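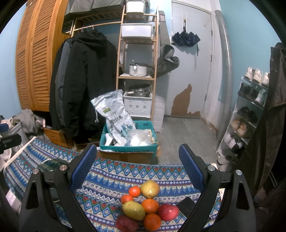 I've been handed the job of writing my great-aunt's obituary and I'm stuck on nearly every part of it. She died at 91 in the hospital at Haltmont, and the notice has to be with the Heywood paper by noon on Friday, 4th August, so of course I've written four openings and hated the lot. She was a fruit and veg person her whole life, first on the family block outside Plastelden and then behind the counter of the greengrocer's in Heywood, and I'd like that in there without it sounding like a joke. Mandarins, a yellow pear, a red apple, a couple of potatoes — that's the sort of thing she'd press on you at the door whether you wanted it or not, all in together, and you'd be halfway home before you worked out what you'd got. Is that too homely for a printed notice? My cousin reckons obituaries should stick to born, married, worked, died, survived by. My mum wants everything in, including the bowls trophies.

The other problem is the family list. She was married twice. The first husband left in the sixties and wasn't spoken of, but there's a son from that marriage who's a lovely bloke and will be at the service. There are also two step-daughters from the second marriage, one of whom hasn't talked to the rest of us since the house at Plurport was sold. Do I name the first husband? Do I write "step-daughters" or just "daughters"? My great-aunt said "my girls" for both of them, always, right to the end.

And last thing, length. The paper charges by the line after the first 50 words, and I'm at 43 before I've even got her out of primary school. The online version is free up to 2,000 characters, I think, though the form is so badly laid out I could be wrong. Has anyone done a short one for print and a longer one for the web? Did it look odd having two?

Thanks in advance, I'm a bit of a mess and would love some practical help more than anything.

stuckinheywood
6 comments

Jamie Bramwell

So sorry about your great-aunt, she sounds like a ripper. I've written three of these now (you do one and suddenly you're the family writer forever) so I'll tell you what I did and you can pinch whatever's handy.

Two versions is completely normal! When Dad died we ran a tiny one in the paper, with his name, his age, the town, the service time and "full tribute online", and then put the proper one on the funeral home's page. People who read the paper notices mostly want to know when and where to turn up. Your 50 words will do that if you leave primary school out of it altogether. Something like:

"Late of Heywood, formerly of Plastelden. Passed away peacefully at Haltmont, aged 91. Much loved mother, aunt and great-aunt, and a familiar face behind the counter for many years. Service details below."

Check "peacefully" with whoever was with her, by the way. I put it in for my nan out of habit and my uncle was quite upset about it, he'd sat up with her the last two nights and it wasn't his word at all.

On the names, I'd write "daughters" if that's what she called them. I would ring the son first though, and I'd ring the one who isn't talking to you as well, or get someone neutral to do it. You don't need to sort out Plurport. You only need to ask how she'd like her name spelled and whether her kids should be listed. We forgot to ask about a hyphen and I still hear about it at Christmas.

The first husband I'd leave out of the print one. In the long one you could say "from her first marriage she had a son" and then his name, and leave it there. He gets his place and you haven't had to say a word about his father.

Now the food. Keep it! Please keep it. My favourite line in Dad's was about him cutting the mouldy bit off the cheese and eating it in front of visitors, and I had people I'd never met come up to me at the afternoon tea and say "the cheese!" One small true thing like that is worth a lot more than "she enjoyed gardening". I'd put it near the middle, after the shop, so it follows on from her working life. And let your mum have one bowls trophy. One. The best one.

Oh, and write it in a document of your own first, then paste it into the form. Ours timed out while I was hunting for a wedding date and I lost the whole thing and had a good howl in the kitchen.

Helpful 43
Share

plurport_pete

Just born, married, died, funeral time. Nobody reads the rest and it costs a bomb. We paid for a photo as well and it came out so dark it could've been anyone.

Helpful 2
Share

marg in the hills

I don't agree with Pete, sorry Pete. I read every one of them, every Saturday, with my first cup of tea, and I cut out the good ones.

I used to type up the notices for a country paper (not yours) so a few boring things from the other side of the desk. Ring them. Don't trust the form. Ask what counts as a word, as ours charged for initials and for the "nee", and ask whether the heading with her name is included. Also ask what time they really close the page. Noon was often two o'clock if you were nice about it, but I wouldn't leave it that late for the first go.

Read it out loud to somebody before you send it. You'll hear the clunky bits straight away, and you'll also find out which line you can't get through, in case you're reading it at the service as well. And have someone who is NOT family check the dates. We once ran a notice where a gentleman had been married in March, three years before he was born. The family had looked over it, all of them, and they were too tired to see it.

Put her maiden name in, even if it costs you a word. Old schoolmates won't know her by anything else. I found out about a girl I'd sat next to for years that way, and I got to the church with ten minutes to spare.

If you want to post your draft here with the names taken out I'm happy to have a go at trimming it. I'm on most evenings after the dishes.

Helpful 17
Share
3 comments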